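Automation Laboratory Newsletter: Safety and Operations

Unexpected arm movement at the Wernum cell: findings and changes to working practice

In February one of the two arms at the Wernum cell moved while an operator was reaching into the work area to straighten a bin. The operator was not struck and no treatment was needed. The event has been recorded as a near miss and reviewed under the laboratory's usual procedure. This item sets out what was found and what all users of the cell are now asked to do.

The cell was being used for the Mokness sorting trials, in which the arms pick small parts from the table and place them in an open bin. The left arm had stopped part of the way through a placing move with a joint torque warning. The operator acknowledged the warning on a teach pendant, saw the status return to idle, and leaned in. The second arm, which was waiting on a signal from the first, took the cleared warning as permission to continue and travelled 98 millimetres before the operator withdrew and pressed the emergency stop.

Two causes were identified. The first lies in the Marnadex scheduling software, which passed a single "ready" signal between the arms and did not distinguish between a completed move and a cleared warning. The fault had been present since the last update and had not shown itself in testing, as the test routine always ran each move to its end. The second concerns the pendants. Each pendant controls one arm only, and the idle message seen by the operator referred to the left arm alone. The two units are alike in colour and layout, and they were not labelled at the time.

The review, led by Shaohua Yan, also looked at the emergency stops. Both worked as intended when tested. However, each was wired to stop its own arm, and an operator in a hurry could have pressed the wrong one. Engelbrecht, who maintain the cell, have since linked the two circuits so that either button stops both arms. The linked circuit was tested 70 times without a fault before the cell was released for use.

The following rules now apply to everyone working at the cell, including visitors under supervision.

Both pendants must show a stopped state before any person reaches over the taped grid. An idle message is not a stopped state.

A torque warning may be cleared only after both arms have been stopped and the path of each has been checked by eye.

Speed during set-up is limited to 6 per cent of the rated value. The limit is set in the controller and may not be raised without written approval.

The side table must be kept clear enough for both pendants to be picked up without moving other items. Loose tools are to be returned to the store at the end of each session.
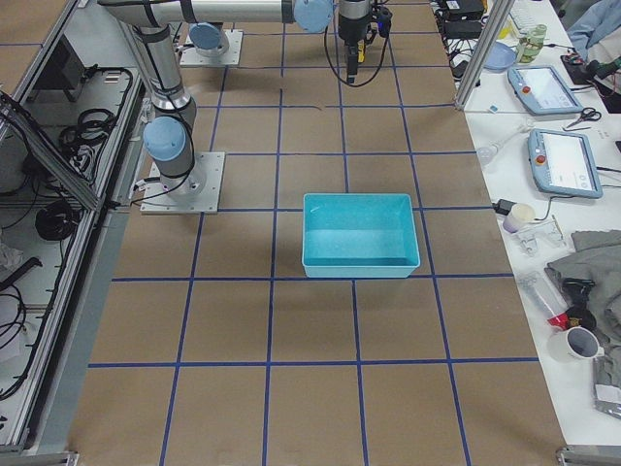
Page last changed: February, 16:40

The trials have resumed with the corrected software. The open teal bin is placed within a single square of the blue tape grid, and the gripper is brought down to it from overhead. Users should note that the grid is a guide for placing the bin and does not mark a safe limit for hands. The reach of each arm extends well past the taped squares nearest its base.

Users whose training was completed before the change to the stop circuit must attend a short refresher before their next booking. Existing bookings will be held until it has been done. Reports of any unexplained pause, warning or movement should be sent to the safety desk on the same day, even where the work was able to continue.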